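3.2 Table-setting layouts

Each layout places tableware on a woven mat or on the bare tabletop beside it. We collected 216 layouts at the Otum site in June, following the placement terms of Ambrose and Phí. An item is coded "on mat" only when its whole base rests on the weave.
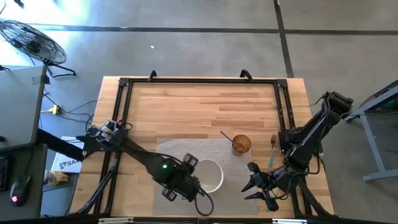
Figure 4. Layout with bowl and cup on a gray placemat; the fork lies on bare wood to the right of the cup.

Utensils beside the mat were coded separately from those on it, as in Figure 4. Straws were treated as part of the cup and given no position of their own. Disagreements between coders affected 12 layouts and were resolved by discussion.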